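The Life and Slow Burial of the Dining Table

Every house has a surface where things go to wait. Ours seats six, in theory.

November 2021

The table came out of a church sale in Custanby and cost 46 dollars, which included a leaf that didn't match and a promise from the man at the cash box that it had "been in a good family." It took two of us to get it up the porch steps and another evening to get it through the kitchen door, after which it was agreed that it would never leave. We ate at it that night. There was a candle. I remember thinking that we were now people who had a dining table, and that a number of other improvements to our character would follow.

By February it had a stapler on it.

I mention the stapler because it was the first thing, and I have come to believe that the first thing is what does it. A bare table will defend itself for weeks. People walk up to it with their mail and their gloves and feel a small social pressure, the kind you feel in a bank lobby, and carry the gloves somewhere else. Once there is a stapler, the table is a place where staplers are kept. A library book joined it. Then a bag of screws left over from a shelf, which I was saving in case the shelf needed them after all, a thought I didn't care to look at too closely. Then the tax folder, for the weekend. It was a long weekend. The tax folder is still there.

Our house is 800 square feet, so I can't claim that the table is off in some formal wing where things get forgotten. You have to pass it to get to the refrigerator. I pass it many times a day, and each time I look at the heap and think, with real firmness, that somebody ought to do something.

The trouble with a table is its height. A floor is too low to put things on without admitting you've given up, and a closet shelf asks you to lift your arms and make a decision. A table sits exactly where your hand already is when you come through the door with a full load. You don't put things down on it so much as stop holding them.

My own worst offense is the phone. I've been told there are people who have a spot for theirs, a dish or a little stand, and that these people can find it when it rings. Mine gets set down on whatever layer is uppermost at the time and is then covered by the next one, so that when a call comes in the whole heap buzzes, and I have to dig through catalogs toward the sound like a dog after a mole.
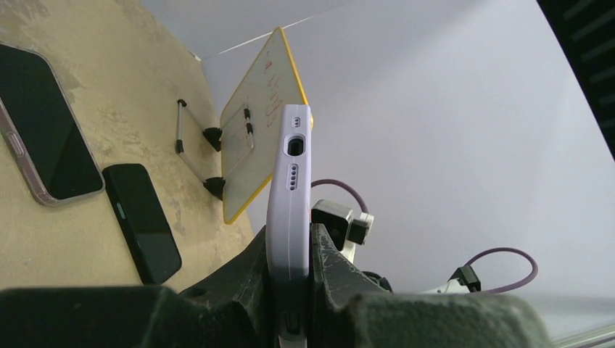

What I wanted was a system, and the world is kind to people who want a system. It will sell them one by the truckload. I started with trays. There was a wire one for incoming and a wire one for outgoing, and a third that came with the set and was never given a job. The idea was that paper would arrive in the first tray, be dealt with, and move along to the second, as in an office in an old movie. Paper did arrive. It came up level with the rim, and then it came up past it, and after that the outgoing tray was pressed into service as a second incoming tray. The third filled up with the packaging from the first two.

Next I bought a Lastent, a sort of upright sorter with slots, which promised to "give your counter back to you." It takes up a good third of the counter. I don't want to be unfair to the Lastent. Its slots are deep and nicely finished, and anything placed in one of them is gone from view entirely, along with its due date. I lost a water bill in there for so long that when I found it again I felt something close to affection.

A neighbor of ours in Custanby, across the alley, keeps a clear table. I've seen it through her window on winter evenings, with a bowl of pears on it and nothing else, and for a long time I assumed she was simply better than me. Then she asked me over to help move a dresser and I saw the bedroom. The bed had a path to it. She looked at me and I looked at her and we moved the dresser, and we've been much easier with each other since.

I've started to suspect that the total amount of stuff waiting to be dealt with in any household is fixed, like water in a radiator, and that all you can do is choose which end of the system it collects in. My parents' house in Ploltska had a piano for this. It was a perfectly good piano, and there may have been a year when it was played, but my memory of it is as a long brown shelf holding seed packets, a lamp waiting for a plug, school pictures that were going to be framed, and the good scissors. Company was the only thing that cleared it. When somebody's car turned in, my mother could empty the whole top into a laundry basket in the time it took them to set the parking brake, and the basket would go behind the bathroom door, where of course every guest eventually met it.

That basket was, I think, the only honest piece of organizing equipment I've ever known. It made no claims. It moved the problem eight steps down the hall for an evening and then it moved it back. I own something like it now and would put it up against any amount of wire tray.

There is a school of advice that says the answer is to make the surface so pleasing that you'd be ashamed to spoil it. The furniture showroom over in Cardoso runs entirely on this principle. You walk in and the tables are laid out in their own little half-rooms, each with a lemon or a folded napkin, and you stand there holding your car keys and your paper cup and feel like a vandal. I nearly bought one. It was pale and had a finish described on the tag as "forgiving," and I stood over it for quite a while working out who had done what to whom. When I finally walked away I discovered I'd left my paper cup on it.
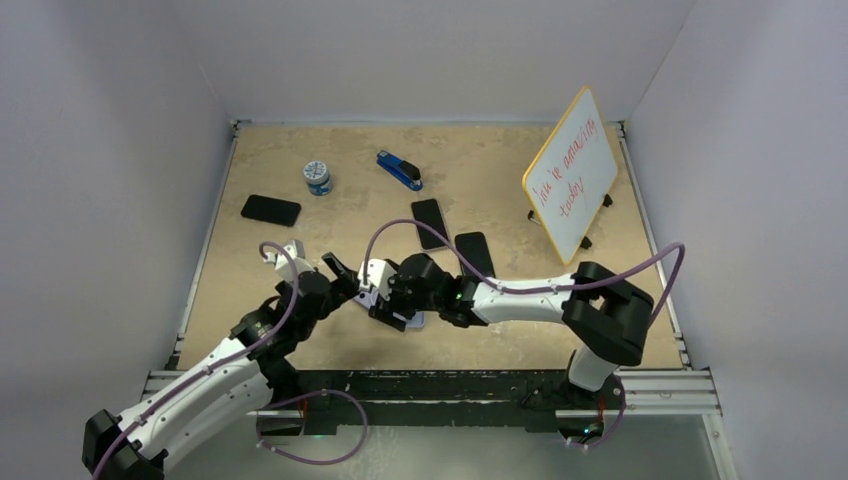
A beige tabletop between pale walls, with two robot arms reaching over the front.

I went home and tried the napkin. I cleared everything into the basket, wiped the table down, and found that it had a grain I had forgotten about and a ring from a mug I'd have sworn I used a coaster under. I put out one folded napkin and one lemon. It looked very fine. For several days everybody who came into the kitchen slowed down a little, as you do near a freshly painted wall. My husband ate his toast over the sink. I filled in a form for the dentist against the refrigerator door, standing up, with the pen running dry because of the angle.

So the table was clear and we had stopped using it, which struck me as a high price for looking at a lemon. I'd wanted a table we ate at. I had one we were both avoiding, like a relative with a new religion.

The stapler came back on a rainy evening. I put it there myself, and I knew what I was doing. There was a permission slip and it had a second page. The library book that came after it was a different library book, if that counts for anything, but the bag of screws was the same bag of screws, and I've made my peace with it as a permanent resident. The lemon got used in a fish recipe. Nearly 2 years' worth of catalogs went out to the recycling, and I was very proud until the mail came.

We've since settled on something like a treaty. The end nearest the window belongs to the heap. It may grow upward as much as it likes, it may hold the tax folder and the trays and whatever is buzzing, but it isn't supposed to come any farther than the seam where the mismatched leaf begins. The leaf is a shade redder than the rest, which I used to mind, and it makes a very clear border. On our side there's room for two plates and a salad if the salad is modest. When people come for dinner we use the basket, and it goes behind the bathroom door.

Last week I noticed a coupon lying across the seam, maybe an inch over. I moved it back. The next morning it was over again, with a glove on top of it, and the glove was mine.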